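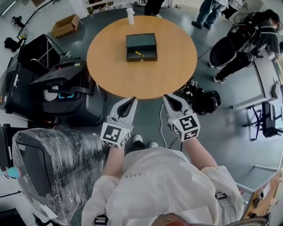

Balancing the radiators, second attempt

The back bedroom has been cold since we moved in. Last winter I put this down to the outside wall and bought a thicker curtain. In the autumn I took a surface thermometer to the pipework and found that the radiator in there was getting lukewarm water while the one in the hall, which is next to the boiler and heats a space we only walk through, was too hot to rest a hand on. The wall is still a poor wall, but the system was also badly out of balance.

For anyone who hasn't met the term: in an ordinary two-pipe system all the radiators are connected in parallel between a flow pipe and a return pipe. Water takes the easy route. A radiator close to the pump with its valves fully open will pass far more water than it needs, and the ones at the far end of the run get what remains. Balancing means closing down the lockshield valves on the greedy radiators until the distant ones receive their share. The lockshield is the valve at the other end from the thermostatic head, usually under a plain plastic cap that doesn't turn anything when you twist it.

My first attempt, in November, failed for a dull reason. I left the thermostatic heads on. They were opening and closing in response to the room while I was trying to adjust something else, and every reading I took was of a system that had changed since the last one. Angus Lowther pointed this out when I sent him my table of temperatures and asked why it made no sense. He used to fit heating for a living and is patient with people who own thermometers. His reply was one line long: heads off, everything open, start cold.

So on Sunday I did it that way. The procedure, as I followed it:

Heating off overnight, so the whole system starts at room temperature.

All thermostatic heads unscrewed and put in a bowl. All lockshields opened fully, with the number of turns for each written down first. If it all goes wrong you can at least get back to where you began.

Boiler on, flow temperature set to 68 degrees, room thermostat turned right up so that it doesn't cut in halfway through.

Walk around and note the order in which the radiators get warm. Ours went hall, kitchen, front room, bathroom, front bedroom, back bedroom, with a long wait before the last.

Then, working in that order, close the lockshield on each and open it again a little at a time, measuring the pipe at both ends until the difference between flow and return is what you want. The hall ended up barely open. The back bedroom stayed fully open, as you would expect of the last radiator on the run.

What difference you want depends on whom you ask. The older advice for boilers like the previous owner's was a drop of 11 or 12 degrees across the radiator. For a condensing boiler a larger drop is often recommended, the aim being cooler water coming back so that the boiler spends more of its time condensing. I aimed for 15 and got within a couple of degrees of it on everything except the bathroom towel rail, which does as it likes. I've left it.

A few notes on measuring. Infrared thermometers are unreliable on bare copper and on chrome, since shiny metal emits very little and the instrument mostly reads whatever is reflected in it. A strip of black electrical tape round the pipe fixes this well enough. I compared the taped reading with a clip-on probe and they agreed closely, whereas the untaped copper read so low that I would have drawn quite the wrong conclusion. I suspect some of my November numbers were wrong for this reason too, on top of the other one.

Also, wait. After each adjustment the temperatures take several minutes to settle, and closing one valve pushes water to all the others, so the first radiator you set will have drifted by the time you reach the last. I went round twice. The second round needed only small changes. A third would probably have improved things slightly but by then it was four in the afternoon and the house was stifling.

One lockshield, in the front room, wept from the spindle once it had been moved. This is common with old valves. I nipped up the gland nut an eighth of a turn and it stopped. If it starts again I'll repack it with PTFE tape, for which the parts are already in the drawer.

Results. The back bedroom now reaches 19 degrees in the evening where it used to stall well short of that. The hall is cooler and I haven't heard any complaints about the hall. The boiler cycles less: I can hear it from my desk, and it used to fire up and shut down all through the evening. I'm not going to claim a saving on gas. The weather has been mild and one week of meter readings says very little. I'll keep a log until May and compare it with last year's using degree days, which is the only fair way to do it.

Tayla Trevaskis asked in the comments on the last post whether it was worth fitting automatic balancing valves instead. I priced them up. They would cost more than I want to spend on a system this small, and fitting them means draining down. On a bigger house with long pipe runs I might decide differently.

The pump is still on its middle setting, 2. I tried the lowest one after the balancing was done and the back bedroom dropped off again within the hour, so it went back up. The final lockshield positions are written on masking tape inside the boiler cupboard door, in turns from closed, along with the flow temperature. Next job is the pipe under the kitchen floor, which has no lagging on it at all and runs straight past the air brick.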